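Bread proofing in a basket without a liner, am I nuts?

Home baking > Bread and dough > General

crumbcounter_jan
Posting this on a Tuesday night with flour in my hair, so bear with me. I've been baking the same country loaf since last October and I'm finally at the point where the crumb is decent. What I can't get is a clean release. I've been using a mixing bowl lined with a dish towel and every other loaf takes half the towel with it when I turn it out. My neighbor Glykeria Giannakopoulos swears by plain baskets, no cloth, just dusted with rice flour. She says her grandmother never owned a banneton and used whatever basket was clean. So before I spend real money, does an ordinary woven basket work?

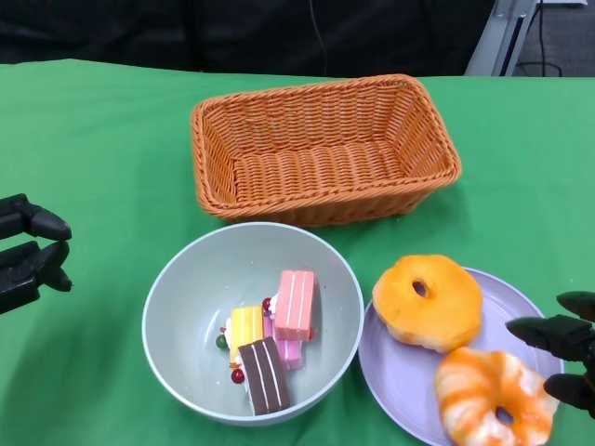
2 min read · 20 replies

I mean the everyday kind, with the thick braided rim and the sides that slant out a bit. My worry is the weave. If dough gets down in there I'll be picking at it with a toothpick until Christmas. Also I don't know if a rectangle is dumb for a round loaf person. Do I shape it like a log? Do I just plop a ball in and hope?

ovenspring_talha
Shape it like a log! A batard is easier than a boule anyway, and it makes better sandwiches. Roll it up like a sleeping bag, seal the bottom, seam side up in the basket. I did mine that way for years before I got a proper one.

Rice flour, yes, but cut it half and half with regular flour or it slides right off the sides and piles up in the corners. And check what the basket is made of. If it's plastic weave it won't pull any moisture off the dough, so go heavier on the dusting.

Milovan G.
Going to disagree with the no-liner crowd. Your grandma's neighbor's grandma (sorry, lost track) was probably baking a stiff dough, maybe 60-something percent water. You said country loaf and decent crumb, so I'm guessing you're a good bit wetter than that. Wet dough in an unlined basket is how I lost a whole loaf on the night my in-laws came over. We had crackers.

Use a liner. A linen one, and don't wash it every time. Shake it out, let it dry, put it away. Your dish towel is sticking because it's terry cloth, I'd bet money on it.

crumbcounter_jan
Ok it IS terry cloth. How did you know that.

Milovan G.
Everybody's first one is terry cloth.

ovenspring_talha
I'll give you the terry cloth thing but I bake pretty wet and go unlined all the time. The trick is the fridge. Cold dough holds its shape and lets go so much easier. Put it in after shaping, leave it overnight, bake straight from cold. If you're turning out a warm puffy blob then sure, it's going to grab everything it touches.

sypros_p
Long-time lurker, I'm Spyros (typo in my user name, can't change it, mods please). Two things.

First, food safety. Baskets sold for mail or napkins sometimes have a varnish on them and I wouldn't put dough on that directly. Buy one sold for food or line it. I got mine at the Endstead flea market and had no idea what was on it, so mine gets a cloth, end of story.

Second, size. Everyone buys too big. Dough in a basket with too much room just spreads out flat and then people come on here asking why their bread looks like a flip-flop. It should fill a bit more than half when it goes in.

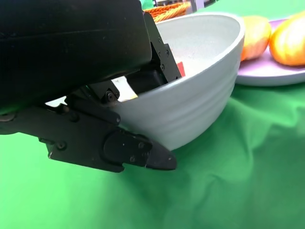

And while I'm at it, write down your times. I kept a notebook for one winter and found out my kitchen runs so cold that every recipe needed an extra hour, sometimes two. I'd been blaming the starter that whole time, poor thing. I even threw one out and begged a new one off my sister. Same bread!

crumbcounter_jan
The cold kitchen thing might be me too. We're in an old drafty place and I proof on top of the fridge because it's the only spot the cat ignores.

Milovan G.
Top of the fridge is fine. Inside the oven with just the light on is better, but put a note on the door. Ask me about the time I preheated a plastic tub.

ovenspring_talha
Please tell us about the tub

Milovan G.
No.

janaka_w
Cheap option for the original question: buy a yard of plain linen, cut it in 4, hem it if you feel like it (I didn't). Rub flour into it really hard the first time, way more than you think you need. Mine have been going for 3 years and they cost less than one of the fancy liners. Works in a basket, a colander, your mixing bowl, whatever.

crumbcounter_jan
Going with Janaka's linen for this weekend, plus the overnight fridge thing from Talha. If that goes well I'll try one naked in the basket, with a stiffer dough so Milovan doesn't yell at me. Glykeria has already offered to come over and supervise, so there will be opinions. Will report back Sunday if I'm not out of flour by then.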